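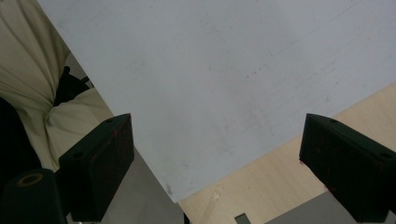 How long can a whiteboard go without a proper cleaning? Ours went from February until tonight, and I would have let it go longer.

Tue 13 December. Hanne Ikonen wants the board back for her class, and she wants it white. I borrowed it to plan the move to Grirnby, then the tiles, then a feud with Colard over a bill for 278 dollars, so it has had a full and bitter life. Dry cloth first, which did what a dry cloth always does - spread my opinions over a wider area.

Kirsty called in the middle of it to say that toothpaste works. Kirsty also says that toothpaste works on car headlights, silver and grief. I said I'd stick with the spray.
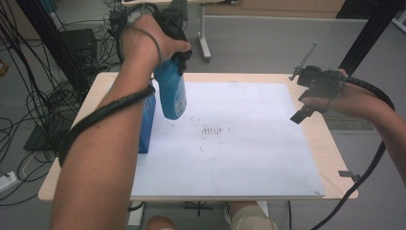 Blue bottle versus the marks in the middle.

It's the little row of strokes that bothers me. I must have been keeping a tally of something last winter and I can't think what. Days without a call from Colard, maybe, or cookies. I felt oddly bad going at them, like rubbing out a prisoner's calendar.

Read the label on the bottle afterward, in the spirit of research. It says to leave the stuff on before wiping. Ten years of owning spray bottles and I have never once left it on.

Hanne comes Thursday. Must find the pens, and buy more paper towels. Soup for supper again, eaten standing up.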